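Where Do People Sit? Our Hallway Furniture Project
Albertina Rocha, with Valter Godinho and Catarina Valente

What we wanted to know

I walk through the same long hallway every day and I had never once sat down in it. So when our teacher, Ms. Meireles, said to pick a space and study how people use it, I knew right away what I wanted (Valter took some convincing!).

How we did it

We handed out a one-page survey in March and got 136 back. Then we watched the hallway for 13 lunch periods and wrote down who stopped, who sat and who just leaned on a wall. Catarina made the tally sheet -- mine was a mess.

What we found

Most people said they wanted somewhere to put their stuff down. I expected everybody to ask for couches, but comfy seats came in way behind tables. People also stay longer when there's a table, even if they're only eating a sandwich and scrolling on their phones.

Tables in hallways

A table changes how a corridor feels. It gives you a reason to stop, and a plain brown wooden one seems to invite people more than the plastic kind, at least going by our survey comments.

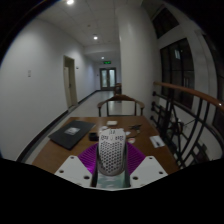
What I'd do differently

I'd watch in the mornings too. And I'd start the write-up sooner -- we did most of it in 2 nights.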